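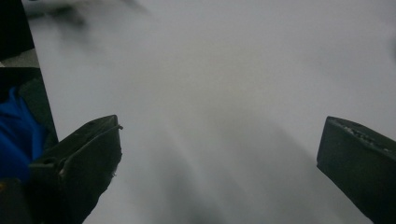

The winter I moved to Marras, my neighbor Doaa Amrani came over with a pot of lentil soup and a question I wasn't ready for. Had I met the fog yet? I laughed, because I'd grown up on the coast and thought I knew all there was to know about fog. She just set the soup on the stove and told me to keep my porch light on.

Marras sits at 2,248 feet, in a dip between two ridges, and from the first frost until spring the cold air settles in there like a cat in a laundry pile. Some mornings you can't see the mailbox. People drive to Zeltotthorpe with their windows down so they can listen at the crossroads, and the school bus runs on what everyone calls fog time, meaning whenever it gets there.

I've come to love it, though it took me two winters. You learn to know folks by their footsteps. Tsion Mekonnen, who bakes at the Gamisel, starts her ovens before dawn, and on a thick morning the smell of cardamom rolls comes all the way up the hill and in through the kitchen window – I have followed it down in my slippers more than once!

"My mother hated it," she told me over coffee. "She'd walk up to the Bralter road just to stand in the sun for ten minutes, and then she'd come home and complain that it was too bright."

I tried that walk myself last week. The sun was out up there, sure enough, and I stayed until my ears got cold.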